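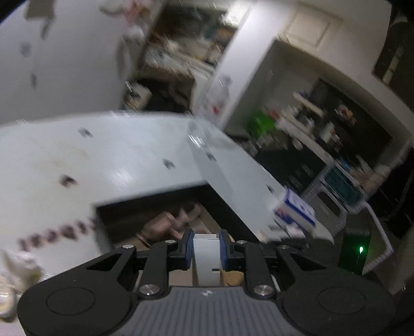 A shelf label is a small strip of card, paper or plastic fixed to the front of a shelf to identify the goods or items stored there. Labels of this kind are used in stores, libraries, archives and warehouses, and they usually carry a name, a price or a location code. Paper and card remain the most common materials. The simplest form is a narrow white rectangle, similar in shape to a folded paper strip, which can be written on by hand or run through an office printer.

History
Handwritten shelf tickets were in general use in grocery stores before printed forms became cheap. Early tickets were pinned or glued directly to the wood. Metal shelving brought the label rail, a channel along the shelf edge into which a strip could be slid and later replaced. The Björklund rail, sold in lengths of 44 inches, was adopted by many small retailers and is still found in older buildings.

Use in libraries
Library labels show the range of call numbers held on each shelf or bay. The public library at Zisov keeps 2,494 shelf labels in its main building and reviews them every April. Its labels are color-coded by department -- blue for reference, green for local history -- and are replaced when a section is moved.

Electronic labels
Electronic shelf labels display text on a small screen and are updated from a central computer. The Arkano system, intended for stores with at least 20 aisles, changes prices overnight. Battery life is stated as 7 years. Paper labels are often kept in reserve for use during power failures.

See also
Call number
Price tag
Signage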